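Nollisgate Pantry Labels
README, last touched Dec 27, 2021

What you have downloaded is a list of 905 things people in Nollisgate wrote on bags, jars, tins and boxes of food they keep at home. It is a spreadsheet with a high opinion of itself. If you came for nutrition data, there is none, and the entry reading "GOOD FLOUR (not for Drestton)" will not help you.

Why it exists

The Hement food swap runs every September in the old feed store. People bring dry goods they bought too much of and go home with dry goods somebody else bought too much of. The labels come along for the ride. After a few years of reading things like "rice?" and "beans, older", I started typing them up, and then other people started sending me theirs, which is how a hobby becomes a folder.

What is in the folder

labels.csv is the main file, one label per line.
spelling.csv lists every spelling of "bulgur" and its friends.
leftovers.txt holds what I could not sort. It is the best file and has no structure at all.

Columns in labels.csv

id: a number. The numbers skip in places. I deleted some rows and was too proud to renumber.
text: the label as written, mistakes and all.
holder: bag, jar, tin, box, tub or other.
claimed: what the label says is inside.
found: what was inside, if anyone looked.
dated: yes or no. Mostly no.
mood: see below, and I'm sorry. 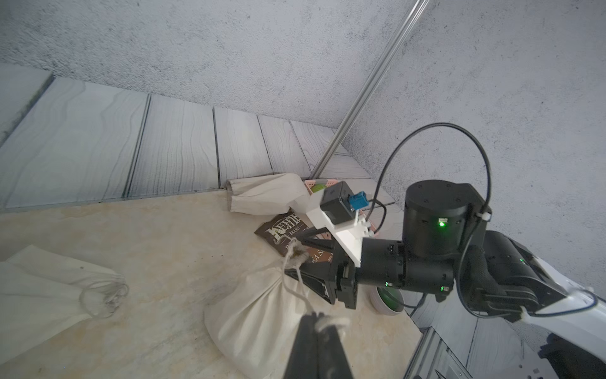

The holder column caused more fights than the rest of the file put together. My first rule was that a holder is whatever the food touches, which sounds fine until a household decants its lentils into cloth. Three cream fabric bags on one tabletop, one with its neck gathered up, are three rows with "bag" in them, and the snack packet sharing the table gets its own row only if somebody wrote on it by hand. A basket is never a holder. Neither is a bowl, although I lost two evenings to a man who keeps raisins in one and tapes a note to the rim. He is filed under "other", where he seems happy.

Printed labels do not count. If you crossed out the printed part and wrote your own, it counts, and you have my respect.

The mood column

I added this one late at night. It takes one of four values: plain, hopeful, threatening, resigned. "Oats" is plain. "Oats for the new diet" is hopeful. "MY oats" is threatening. "Oats, I suppose" is resigned. All moods were assigned by me, alone, in a kitchen, so please don't build anything serious on them. Someone asked for agreement scores. I agree with myself most of the time.

How the labels were gathered

Part of the list was copied down at the swap. The rest arrived by mail, on paper, through the letter slot at the Stüber bakery, which put up with this longer than it had to. Nothing was taken off shelves without asking. Names written on labels were swapped for initials, apart from the names of cats.

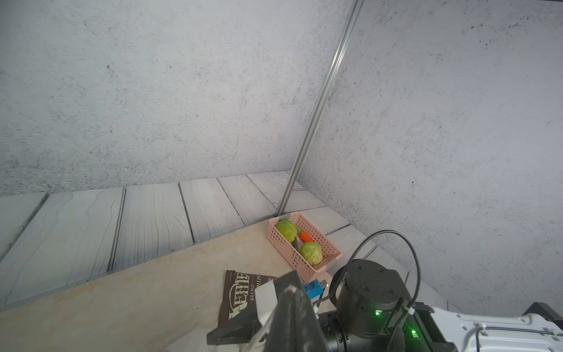

A reader in Drestton wrote in to complain that the found column is blank far too often, and that a list of what people say is in their jars is only half a list. Fair. The trouble is that checking means opening somebody's jar, and people who will cheerfully mail you a label reading "mystery powder, keep" get shy when you offer to come over with a spoon. If you have checked your own, send the id and the answer and I will fill it in.

Known problems

"Sugar" is overcounted. One household labels every jar "sugar" to keep the children guessing.
Capital letters were kept in text but flattened in claimed. This makes the threatening rows look calmer than they are.
A coffee ring took out part of the paper for one batch. Those rows have "illegible" in text and a bold guess in claimed.
Anything in pencil from the damp end of the feed store should be treated as a rumor.

Versions

Version 1 had 16 rows that were all the same tin. Version 2 fixed this and broke the accents, so Stüber spent a year as something with a question mark in it. The current file is version 2 with the accents put back by hand.

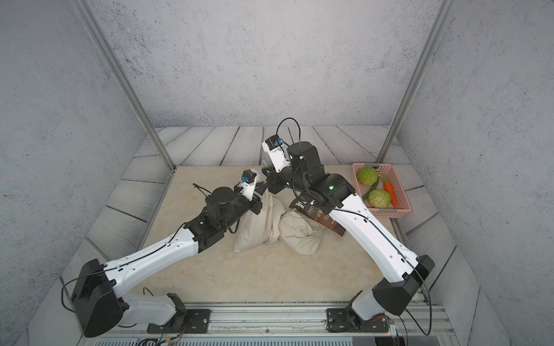
One user wanted to know whether the list would ever reach 3000 rows, and added that anything smaller was no good for training a spelling checker. Nobody should train a spelling checker on this. It would learn "barly", "barely" and "bary" and come away thinking all three were fine.

Use and credit

Do what you like with it. Credit "Nollisgate Pantry Labels" if you print it. If you sell it, I'd like to know who bought it, mainly out of concern.

Corrections go through the bakery slot, in ink.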